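Home > Community > Theater & Stage > Scripts and Rights > Thread

How do I ask permission to cut a play for an amateur group?
posted by urnau_stage

Our group in Urnau wants to do a play with two acts in October. The full text runs too long for our hall, which closes at 10 p.m. We would like to cut one subplot and give two small roles to the same actor. The publisher, Böttcher, has a form for performance rights, but it has no box for changes. Do I write the changes on the form, or must I send a separate letter? The author is living, if this matters.

flodumow
It matters, yes. With a living author, the publisher normally has to ask him or her, and this takes time. I would send the form as it is and put a separate letter with it. In the letter, list every cut with page number, first words and last words. We did this for a comedy with 58 pages and had seven cuts. They accepted six. The answer came after 29 days, so please do not start rehearsing the short version before.

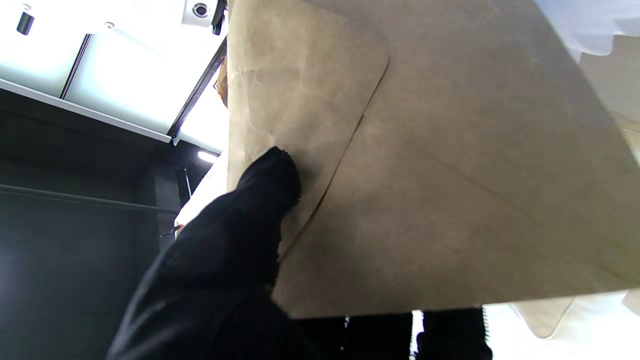 Last edited by flodumow in October, 2 changes

For the double role you should also ask, even if no word is changed. In some contracts it is allowed, in others it is not. Read the paragraph which is called "casting" or similar.

adberg_prompter
we just cut what we want, small groups never get checked

secondrow
Please do not follow the advice before mine. A group near Adberg lost the rights one week before the opening, and the tickets were already sold. One thing I can add: ask if a shorter version exists already. Sometimes the author made one for schools, and then you only have to order the other script.

Comments

urnau_stage: Thank you, I have written to them about the school version.
lightdesk: Does this also apply to songs inside a play?
flodumow: Songs are often a different license. Better open a new thread.

Previous thread | Next thread | Back to Scripts and Rights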